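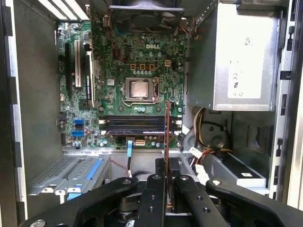

Refurbished Desktop Tower, Opened and Checked

Sold by Bitlow, used computers and parts
Item number 353
Condition: used, working
Availability: in stock, shipped from our Drukness workshop

Product details

This is a used Dell desktop tower for a person who needs a normal computer for normal work: letters, bills, school tasks, e-mail, a shop counter. It is also a good choice if you like to open a computer and change the parts by yourself. The case is full size, so a hand can go inside, and most of the parts can be reached after you remove only one side panel.

We sell each tower with the processor and the memory installed. The storage drive is chosen by you when you order, because our customers have very different wishes about it. Some want a small, fast drive, and others already have a drive at home with their files on it.

What is inside

The motherboard is the green Dell board which came with the computer. We do not replace it with a board from another maker. The processor sits in a socket with a metal frame and a lever at the side. If you want to change it one day, please ask us first which processors this board accepts. The list is not long, and a processor that fits in the socket does not always start.

The memory modules stand in a bank of slots with white latches at the ends. To take a module out, press the latch down gently and the module comes up. To put one in, look for the small notch in its lower side, put it over the bar in the slot and push until the latch closes. It needs a little more force than most people expect.

For cards, the board has expansion slots of different types, one in black and others in white. Before you buy a card, compare its connector with the slot and also measure its length. Long graphics cards are a problem in many office towers, and we can not promise that every card will fit.

The drives are connected with SATA cables. The ports on the board are bright blue and easy to find. One SATA data cable is included in the price, and more can be added to your order.

How we prepare the tower

Each computer is opened on the bench and the dust is blown out, also from the fan and from the slots at the rear. The old thermal paste is wiped from the processor. Then new paste is put on and the cooler is mounted again. After this the computer runs a memory test for 7 hours, and we try every USB port with a real device.

The work is done under the eye of Ilaria Martinelli, who also answers the technical letters. If your question is about a card or a drive, please write the exact model in your message, and she will tell you what she knows about it.

The case is cleaned but not painted. You may find light scratches, mostly on the bottom and near the rear screws. We do not take money off for small scratches, but a deep mark is always told to the customer before we ship.

Choose your version

Fontana: the tower without drive and without operating system. Memory as installed. For customers who have their own parts.

Brataslow: the same tower with a tested solid state drive and a fresh Linux installation. You only need to connect a monitor, a keyboard and a mouse.

Both versions are the same computer in the inside. The name is printed on our label at the back of the case, so please mention it when you write to us.

In the box

Desktop tower with side panel
Processor and cooler, mounted
Memory modules, installed
Power cord
1 SATA data cable
Printed sheet with the test results

Monitor, keyboard, mouse and wireless adapter are not included.

Before you open the case

Turn the computer off and pull the power cord out of the wall. Press the power button one time after that, so the rest of the electricity can leave the power supply. Lay the tower on its side on a table, and touch bare metal on the case before you touch the board.

Be careful with the thin fan wires when you put the panel back. They must stay away from the blades. If you hear a ticking noise after the first start, turn the computer off and look there first. When you pull out a SATA cable, hold the connector and do not pull the cable itself. On some cables there is a metal clip which must be pressed.

Please do not lift the processor lever only to have a look. The contacts in the socket are very thin, and bent contacts are not covered by the warranty.

Questions from customers

Can I order more memory?
Yes. Write to us before you pay, and we install it and do the memory test again. This takes 2 more working days.

Is it loud?
At light work you hear a low fan. In the first seconds after you press the button the fan is louder. This is normal for this tower.

Can I collect it in Drukness?
Yes, on Tuesday afternoon. Please bring the order number. Parking is behind the building.

Do you take back my old computer?
We take it if it is complete and the case was not wet inside. We remove the drive and give it back to you.

Shipping and warranty

The tower is sent in a double carton with foam at the corners. Orders are packed within 4 working days. Keep the carton for the first weeks, as we need the computer to come back in it if there is a fault.

The warranty is one year for the board, the processor, the memory and the power supply. You may open the case and add a drive or a card, and the warranty stays. Damage from a wrong card or from liquid is not covered.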